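Stostbridge Public Library
July 23, 2026

1/ The Stostbridge Public Library is changing its borrowing rules for all cardholders. The new rules take effect in August. This thread covers the main points. The full policy is posted at the front desk of each branch.

Stostbridge Public Library
2/ Overdue fines on books, magazines and audiobooks will end at the Main Library and the Bretbridge Branch. Fines already on an account will be cleared. Cardholders do not need to call or visit for this to happen.

Stostbridge Public Library
3/ At present, 1372 cards are blocked over unpaid fines. Of these, 838 belong to residents under the age of 18. All of them will be usable again once the change takes effect.

Stostbridge Public Library
4/ Due dates remain in place. An item that is 49 days overdue will be marked lost and its replacement cost billed to the account. The charge is removed when the item is returned in usable condition.

Stostbridge Public Library
5/ Items will renew automatically up to 2 times unless another reader has placed a hold. Notices go out by email or text message. Please check that the contact details on your account are current.

Stostbridge Public Library
6/ Interlibrary loans are not covered by this change. Lending libraries set their own terms, and any fees they charge will be passed on to the borrower as before.

Stostbridge Public Library
7/ "Almost half of the families we spoke with at Bretbridge had stopped using their cards over a small balance," said Library Director Byung-chul Ahn. "We would like to see them back at the desk."

Stostbridge Public Library
8/ The online catalog will move to Carkix during the same month. Card numbers and PINs stay the same. Saved reading lists will carry over, but saved searches will not. Patrons who wish to keep their searches should write them down before the move.

Stostbridge Public Library
9/ Holds placed before the move will keep their place in line. Holds cannot be placed or canceled while records are being transferred. The dates will be posted on our home page and on the branch doors.

Stostbridge Public Library
10/ The Myung Room at the Main Library remains open to cardholders during regular hours. Bookings are made at the reference desk and are limited to one per household per day. Food is not permitted; covered drinks are. 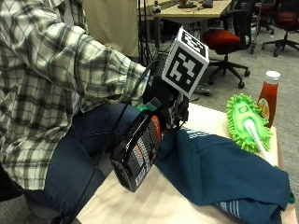
Seated, in a plaid shirt and jeans.

Stostbridge Public Library
11/ Questions about an individual account should be sent through the contact form or asked in person. Please do not post card numbers in the replies. Printed copies of the new policy are available in large type on request.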